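Snack box

A snack box is an open container in which individually wrapped foods are kept together for sharing, usually on a table, sideboard or shelf. The term covers boxes filled at home, boxes put out in offices and the ready-made assortments sold by grocers. It differs from a lunch box in having no set portion and no single owner.

Contents

Most snack boxes mix sweet and savoury items. Wrapped bread rolls, filled sandwiches, biscuits, crackers and small cakes are common. Items with a short life, such as sandwiches containing salad leaves, are normally added last and eaten first. Bread keeps its shape best near the top, as soft rolls flatten easily under heavier packets.
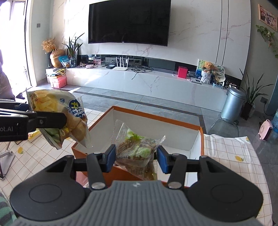 Foods that need chilling are kept in the box only for the length of a meal or gathering and are then returned to the refrigerator. Dry goods may stay in it for weeks. Some households keep two boxes for this reason, one of them for the refrigerator shelf.

The box

Plain cardboard is the usual material. Tins, baskets and plastic tubs are also used. A pale lining makes small packets easier to see at the bottom. Low sides suit a box that is reached into from several directions, while taller sides allow long packets to stand upright.

In the Arstead area, boxes were traditionally lined with a folded tea towel. The grocer Dönmez sold a lined cardboard version from its shop there, holding up to 20 packets. A larger model by Ziler was meant for offices and held some 80.

Filling and sorting

Packets are commonly laid out beside the box before filling, so that duplicates and damaged wrappers can be found. Long or rigid packets go in first, along the sides. Round packets fill the corners, and light bags are placed on top.
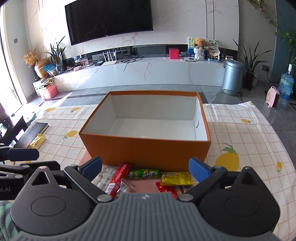 An empty cardboard box with packaged snacks beside it, on a table with a lemon-print cloth.

Refilling is generally done weekly. The Vemetano snack fair, held each April, includes a display of filled boxes; the most recent had 578 entries.

See also

Bread bin
Hamper
Lunch box
Picnic basket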